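Reusable Cup and Tray Program Grows to 17 Cafes in Drescombe
By the Irkisex Press Office
June
48 shares | 6 comments

DRESCOMBE – Irkisex, the shared tableware service that began behind a single sandwich counter, is opening its program to 11 more cafes this month. That brings the total to 17, and for the first time it takes in the Maldonado district and both sides of the Cistport ferry landing.

The idea is simple. Cafes borrow real glasses, plates and trays from a common pool in place of buying throwaways. Customers eat and drink as usual, then leave everything at any member cafe, even if they picked it up across town. Irkisex collects it, washes it and sends it back out the next morning.
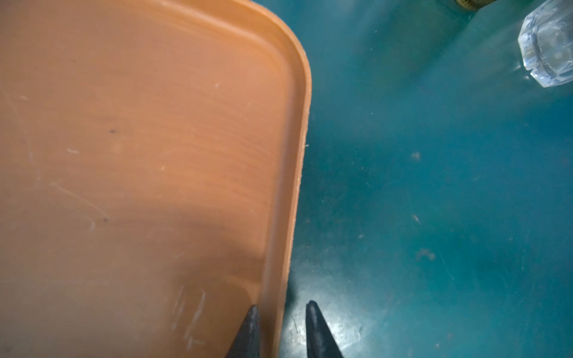

Trays were the most requested item in the spring survey of members, ahead of soup bowls and by a wide margin. The pool now holds 285 of them, and a cafe can ask for extras before a busy weekend without paying more. Scuffed trays stay in use as long as they are sound and clean. Cracked ones are pulled and sent for recycling.

We are thrilled with how fast people in Drescombe have taken to this! In the first season we expected a lot of missing glassware and planned our budget around it. Most of it came home, often to a different cafe from the one it left, and we were able to put the savings toward a second wash line.
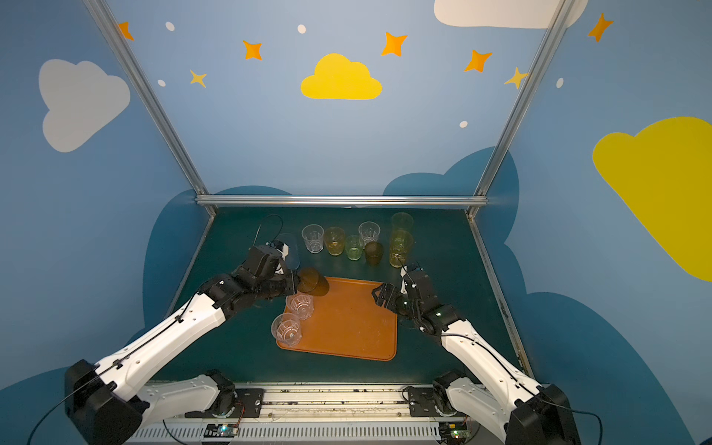

New members get a starter set matched to their menu. A juice bar can take mostly tall glasses, while a bakery may want small plates and hardly any glasses at all. Sets can be swapped once a month, and there is no long contract to sign.

The Cistport stops will work a little differently. Ferry riders can carry a drink on board and return the glass at the landing on the other side, where Irkisex is setting up 6 return shelves. Pickup there is at 7 p.m., after the last commuter boat.

A full set for a midsize cafe comes to 336 pieces, delivered and put away by our crew. Cafes in Maldonado will receive theirs first, with the ferry landing to follow once the shelves are in.

Cafe owners who would like to join the fall group can ask at any member counter for a sign-up form. Places are still open – and we would love to see a few more bakeries on the list.

Recent news
Second wash line opens in Drescombe
What members told us in the spring survey
Cistport ferry riders ask for returnable cups
How to return a glass in Maldonado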